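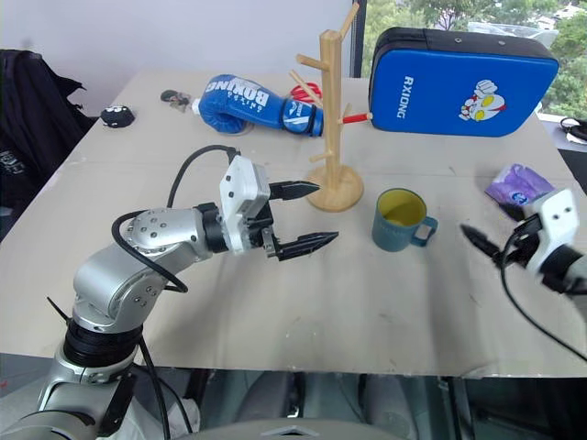 Küchenutensilien und Holzteile beim Umzug ins Ausland: Was in die Zollliste, was in die Versicherungsliste?

Gestellt von Vichien Phromma im Bereich Umzug und Wohnen

Hallo zusammen,

ich ziehe im März mit meinem Hausrat aus der Schweiz nach Deutschland, in die Nähe von Freiburg. Die Spedition heißt Heffernan und hat mir zwei Formulare geschickt, die ich ausfüllen soll. Das eine ist ein Verzeichnis des Umzugsguts für den Zoll, das andere eine Wertliste für die Transportversicherung. Beide Formulare sehen fast gleich aus, haben aber unterschiedliche Spalten. Beim Zoll wird nach Bezeichnung, Menge und ungefährem Alter gefragt, bei der Versicherung nach Bezeichnung, Menge und Wiederbeschaffungswert.

Bei den Möbeln ist mir das klar. Schwierig wird es bei den Kleinteilen. Ich habe eine Küche voller Sachen, die einzeln kaum etwas wert sind: Becher, Tassenbaum, Schneidebretter, Scheren, Gewürze, Backformen. Dazu kommen Sportsachen, Werkzeug und zwei Kisten mit Kabeln. Muss ich das wirklich Stück für Stück aufschreiben? Ich habe am Wochenende angefangen und war nach dem ersten Küchenschrank bei 157 Positionen. Dann habe ich aufgehört.

Meine Fragen dazu:

Reicht für den Zoll eine Angabe wie "Karton 12, Küchenutensilien, gebraucht"?

Muss die Versicherungsliste mit der Zollliste übereinstimmen, also gleiche Kartonnummern und gleiche Bezeichnungen?

Was mache ich mit Sachen, die ich erst im Januar gekauft habe? Ich habe gelesen, dass Umzugsgut mindestens sechs Monate benutzt worden sein muss. Betroffen sind bei mir ein Regal der Marke Brikdale, noch im Originalkarton, und eine Stehlampe von Alteleo, die schon aufgebaut ist.

Gibt es Probleme mit unbehandeltem Holz? Ein Kollege meinte, da würde auf Schädlinge kontrolliert. Ich habe einige Holzsachen, alles normale Haushaltsware.

Ich habe auch Heffernan gefragt, aber dort hieß es nur, ich solle "so genau wie möglich" ausfüllen. Das hilft mir nicht weiter. Die Wohnung in Deutschland ist schon gemietet, die Abmeldung hier ist beantragt.

Danke im Voraus
Vichien

Nachtrag: Wegen der Rückfrage per Nachricht, ja, ich wohne seit mehr als zwölf Monaten in der Schweiz, genauer gesagt seit neun Jahren. Ein Auto nehme ich nicht mit.

3 Antworten

Ľudovít Beneš
Als hilfreichste Antwort markiert

Hallo Vichien,

ich habe den gleichen Weg vor einigen Jahren gemacht, damals von Winterthur nach Lörrach, und danach noch meiner Schwester bei ihrem Umzug geholfen. Ich gehe deine Punkte der Reihe nach durch. Verbindlich ist natürlich nur, was dir das Zollamt sagt, bei dem du abfertigen lässt.

Zur Zollliste: Du musst nicht jede Gabel aufführen. Üblich ist eine Liste nach Kartons mit Sammelbezeichnungen. Bei mir stand zum Beispiel "Karton 7: Geschirr und Gläser, gebraucht" und "Karton 8: Töpfe, Backformen, Küchenhelfer, gebraucht". Das wurde ohne Nachfrage angenommen. Einzeln aufführen solltest du Elektrogeräte, Fahrräder, Musikinstrumente, Möbel, Teppiche und alles, was erkennbar teuer ist. Bei Elektrogeräten habe ich Hersteller und Modell dazugeschrieben, bei der Waschmaschine auch die Seriennummer. Verlangt wurde die nicht.

"Diverses" oder "Sonstiges" würde ich als Bezeichnung vermeiden. Meine Schwester hatte vier Kartons mit "Diverses" auf der Liste, und zwei davon musste sie am Übergang aufmachen. Drin waren Bettwäsche und Ordner. Es hat eine halbe Stunde gedauert und der LKW stand so lange.

Zur Übereinstimmung der Listen: Vorgeschrieben ist es meines Wissens nicht, praktisch ist es aber sehr zu empfehlen. Nimm eine einzige Tabelle mit den Spalten Kartonnummer, Inhalt, Zimmer, Alter und Wert. Für den Zoll blendest du aus, was dort nicht gefragt ist, und für die Versicherung genauso. Dann hast du überall dieselben Kartonnummern. Wenn später etwas kaputt ist, fragt die Versicherung nach der Kartonnummer und der Position, und dann möchtest du nicht zwei Systeme vergleichen müssen.

Bei der Versicherungsliste würde ich allerdings genauer sein als beim Zoll. Viele Policen haben eine Klausel, nach der nicht aufgeführte Gegenstände nur bis zu einem Höchstbetrag ersetzt werden. Bei mir waren das 100 Franken pro Gegenstand. Alles, was darunter lag, habe ich zusammengefasst, und alles darüber bekam eine eigene Zeile. Damit kommst du von deinen 157 Positionen schnell auf eine Handvoll herunter. Ein Tassenbaum und ein paar Becher gehören dann einfach zu "Küchenzubehör" mit einem Gesamtwert. Schau in deinen Bedingungen nach, wie die Grenze bei dir liegt. Meistens steht es unter "Umfang der Entschädigung".

Wichtig ist außerdem die Gesamtsumme. Wenn du zu niedrig ansetzt, kann die Versicherung auch bei einem kleinen Schaden anteilig kürzen. Ich hatte bei der ersten Runde das Bücherregal samt Inhalt vergessen und musste die Summe vor der Abfahrt noch einmal ändern lassen.

Zu den neuen Sachen: Für die Abgabenfreiheit als Übersiedlungsgut müssen die Gegenstände mindestens sechs Monate vor der Verlegung des Wohnsitzes in deinem Besitz gewesen und benutzt worden sein. Das Regal im Originalkarton erfüllt das sicher nicht. Die Lampe aus dem Januar auch nicht, obwohl sie aufgebaut ist. Beides schreibst du getrennt auf und legst die Rechnungen dazu. Dann wird Einfuhrumsatzsteuer fällig und je nach Ware und Herkunft vielleicht Zoll. Nicht einfach unter die gebrauchten Sachen mischen. Wenn das Regal wenig gekostet hat, würde ich überlegen, ob du es vorher verkaufst oder zurückgibst. Für ein einzelnes Regal die Anmeldung zu machen, die Spedition berechnet dafür ja meistens auch noch eine Gebühr, lohnt sich selten.

Zum Holz: Gewöhnliche Haushaltsgegenstände aus Holz waren bei uns kein Thema, weder Schneidebretter noch Kochlöffel noch Möbel. Die Regeln, die dein Kollege vermutlich meint, betreffen Verpackungsholz, also Kisten und Paletten, und zwar vor allem im Verkehr mit weiter entfernten Ländern. Wenn die Spedition eigene Holzkisten benutzt, ist das ihre Sache. Brennholz und Topfpflanzen würde ich vorher beim Zollamt ansprechen.

Was du sonst noch brauchst: die Abmeldebestätigung, den Mietvertrag oder die Anmeldung in Deutschland, eine Kopie vom Ausweis, einen Nachweis über den bisherigen Wohnsitz und das ausgefüllte Formular für die Abgabenbefreiung. Dazu die Liste in zweifacher Ausführung, unterschrieben. Ich hatte drei dabei, eine blieb beim Fahrer.

Und klär mit Heffernan, an welchem Übergang sie abfertigen und wann. Die Abfertigung von Umzugsgut geht an vielen Stellen nur zu den Bürozeiten für Handelswaren. Unser Fahrer wollte um 17 Uhr da sein, das wäre zu spät gewesen. Wir haben dann auf den Vormittag umgestellt.

Gruß
Ľudovít

Kommentar von Vichien Phromma

Vielen Dank, das ist genau die Information, die mir gefehlt hat. Ich habe in der Police nachgesehen. Die Grenze liegt bei mir bei 2 Prozent der Versicherungssumme pro nicht aufgeführtem Gegenstand, das ist mehr als ich dachte. Das Regal gebe ich zurück, die Lampe melde ich an. Heffernan will vormittags fahren.

Eine Rückfrage noch: Zählt bei den Kartons das Alter vom ältesten oder vom jüngsten Gegenstand?

Kommentar von Ľudovít Beneš

Ich habe bei gemischten Kartons "älter als 6 Monate" geschrieben, das hat gereicht. Eine Jahreszahl habe ich nur bei Möbeln und Geräten angegeben.

umzugsfee_sued

Ich habe einfach alles in den Kombi geladen und bin dreimal gefahren, es wurde nie etwas kontrolliert. Die Liste hatte ich dabei, aber die wollte keiner sehen. Macht euch nicht so verrückt.

Kommentar von Ľudovít Beneš

Das kann gut gehen, anmelden muss man das Umzugsgut trotzdem. Und mit Spedition geht es ohnehin nicht anders. Wenn man in mehreren Fahrten umzieht, sollte man das bei der ersten Abfertigung angeben und gleich die vollständige Liste vorlegen, dann werden die späteren Fahrten darauf vermerkt.

Kartonstapler

Ergänzend zu den Listen ein paar praktische Sachen, nach denen nicht gefragt war.

Kartonnummer auf zwei Seiten schreiben und oben drauf. Nur oben bringt nichts, wenn gestapelt wird.

Ich habe die Liste mit der App Iment gemacht. Man fotografiert den offenen Karton, gibt die Nummer ein und kann am Ende eine Tabelle ausgeben. In der kostenlosen Version geht das nur bis zu einer bestimmten Anzahl von Kartons, danach muss man bezahlen. Mit einer normalen Tabelle und Handyfotos geht es genauso, man muss nur die Fotos nach der Kartonnummer benennen, sonst findet man später nichts mehr.

Die Fotos helfen vor allem bei der Versicherung. Bei uns ist ein Karton mit Geschirr heruntergefallen, der Schaden lag am Ende bei etwa 1312 Euro, weil ein geerbtes Service dabei war. Mit Fotos vom Zustand vor dem Packen war die Regulierung nach vier Wochen durch. Ohne die Fotos hätte ich für das Service vermutlich ein Gutachten gebraucht.

Wichtig: Bei selbst gepackten Kartons haften viele Speditionen nicht für Bruch im Inneren, wenn der Karton außen unbeschädigt ist. Im Vertrag nachlesen, ob selbst gepackte Kartons mitversichert sind. Falls nicht, würde ich wenigstens Gläser und Porzellan von der Spedition packen lassen.

Scheren und Messer in Pappe einschlagen und beschriften. Sperrige Holzteile mit abstehenden Armen oder Haken, also Tassenhalter, Garderoben und Ähnliches, kommen bei mir immer zuletzt in den Karton, die Zwischenräume fülle ich mit Geschirrtüchern. Wenn sich die Arme herausdrehen lassen, ist es noch einfacher.

Offene Gewürze und Vorräte habe ich vorher verbraucht oder verschenkt. Alkohol gehört mit Mengenangabe auf die Liste und fällt nicht unter die Befreiung wie der übrige Hausrat, da bitte vorher beim Zollamt nachfragen.

Kommentar von Vichien Phromma

Danke, bei den selbst gepackten Kartons muss ich noch einmal in den Vertrag schauen. Wein nehme ich keinen mit.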